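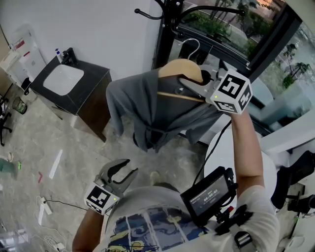
Club de Inversión Pultilham - Foro de socios

Tema: ¿Fondo indexado o dividendos para empezar?

kpylypenko
Tengo 2000 euros parados y el banco me ofrece un fondo suyo, el Stosa Renta. Dicen que reparte todos los trimestres. ¿Alguien lo tiene?

Nia_W
Lo tuve 2 años. Repartía, sí, pero de tu propio capital cuando el año iba mal. Mira la comisión antes que el cupón.

morfudd.sayce
No exageres, Nia. A mi madre le sirve para complementar la pensión y duerme tranquila.

Nia_W
Que duerma tranquila no me dice nada de la rentabilidad neta. ¿Has visto el valor de la participación desde que entró?

morfudd.sayce
Pues no, la verdad. Lo miraré. 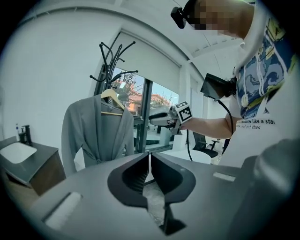
¿Se pagan impuestos por lo que reparte un fondo aunque lo vuelvas a invertir?
Normalmente tributa en el ejercicio en que se cobra, lo reinviertas o no. Con uno de acumulación se aplaza hasta el reembolso.

grethe_h
Yo desconfío de cualquier producto que se anuncia por lo que reparte. El folleto del Stosa tiene 60 páginas y los gastos salen casi al final. Un indexado global barato y a otra cosa.

Myfanwy B.
Lo del indexado también se vende como si fuera magia. Si en una caída vas a salir corriendo, te da igual que sea barato. Kyrylo, ¿para cuándo necesitas el dinero?

kpylypenko
En 7 años, creo. Igual antes si cambio de coche.

Myfanwy B.
Ese "igual antes" es lo que me preocupa - aparta primero lo del coche y luego hablamos de fondos.

grethe_h
En eso estoy de acuerdo. En lo de la magia, no.

kpylypenko
Vale, pediré al banco los gastos por escrito antes de firmar.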